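Bornside Robotics Club — Student Handbook for Hand-Held Gripper Sessions
Section 3. Recording pick-and-place tasks at home
Last revised September 6, 2024

3.1 Before you start

Read this section one time completely before you take the grippers out of the bag. If you did not finish the safety form from Section 2, please finish it first. Students who work at home need the signature of a parent on it.

You need:
The two hand-held grippers, left and right
The charged battery pack and its cable
A small container and a few light objects
The task card for the week

The club project is called Lenia. All teams record the same kinds of tasks, and we put the recordings together to train the arm in the Campos room. In the spring we had 221 usable recordings. The goal for October is 2,175, so every team is important for this.

3.2 Preparing the place

1. Choose a surface that you can reach from both sides. A table, a bed or a carpet is good. Soft surfaces are welcome — the arm must also learn that a container can tilt when it is pushed.
2. Turn on the room light. Do not work with the window behind the objects.
3. Put away papers with your address, school documents and family photos.
4. Place the container where both grippers can reach it without crossing your wrists.

Note: You do not have to clean the whole room. Different rooms help the training, and normal household things in the background are no problem.

3.3 Checking the grippers

1. Open and close each gripper slowly, 3 times. The two fingers must move together.
2. Look at the pads. The ridges should be clean. If there is dust or hair on them, wipe with a dry cloth.
3. Touch each pivot bolt with a finger. If a bolt turns by hand, stop and tell your team leader.
4. Start the Pivico app and wait until both grippers show a green line.

Caution: Never tighten a bolt with pliers. Use only the small key from the bag. Two linkages were bent last year in this way, and the spare parts needed many weeks to arrive.

3.4 Holding the container

Close the fingers on the rim, with one finger inside and one outside. Squeeze only until the pads touch the plastic. When the container is light, a strong squeeze changes its shape and the small things inside can jump out. 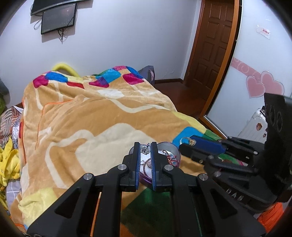 Keep this grip for two full seconds before you lift. Then lift straight up to the height of your hand, move to the target position, and lower it slowly. Open the fingers only after the bottom rests on the surface. The second gripper may stay lying down if the task card asks for one hand.

If the container slips, do not catch it with your free hand. Let it fall, say "failed" in a clear voice, and continue with the next try. Failed tries are also kept.

3.5 Finishing the session

1. Press Stop in the app and wait for the message "Saved."
2. Write the task number and the number of tries on the card. One session has 13 tries.
3. Disconnect the battery pack before you put the grippers in the bag.
4. Store both grippers with the fingers closed.

Caution: Small objects are dangerous for little children and pets. Check the surface and the floor when you finish.

If the upload does not start the same evening, leave the recordings on the device and bring it to the next meeting. Please do not send the files by e-mail. For error messages, see Section 4.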